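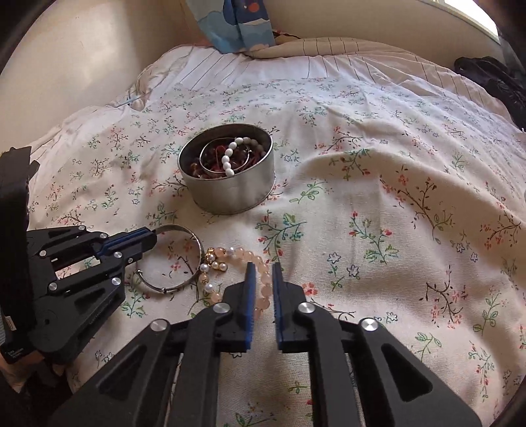

4. Limpieza de pulseras y piezas pequeñas

La cubeta Curex admite plata, oro y acero. No introduzca perlas, ópalos, ámbar ni piezas pegadas o esmaltadas.

4.1 Preparación

1. Coloque la cubeta sobre una superficie plana y seca, lejos del fregadero.
2. Llene el depósito con agua del grifo hasta la marca MIN.
3. Añada una dosis de concentrado Zanow. Para suciedad ligera basta con agua sola.
4. Separe las piezas lisas de las que llevan cuentas – el roce puede rayarlas.

Nota: las pulseras ensartadas en hilo elástico se limpian a mano, con un paño húmedo.

4.2 Ciclo de lavado

5. Ponga las piezas en el cestillo, sin amontonarlas, y cierre la tapa.
6. Pulse INICIO. El ciclo corto dura 100 segundos.
7. Al oír la señal, desenchufe el aparato y saque el cestillo por el asa.
8. Aclare con agua tibia y seque con la gamuza incluida (ref. 861).

Precaución: no meta los dedos en el depósito con el ciclo en marcha. No encienda nunca el aparato vacío.

4.3 Después del uso

9. Vacíe el depósito por la esquina opuesta al cable.
10. Pase un paño suave por el interior. No use estropajo ni lejía.

Si aparece el código E2, consulte el apartado 7. Recambio del cestillo: ref. 1509.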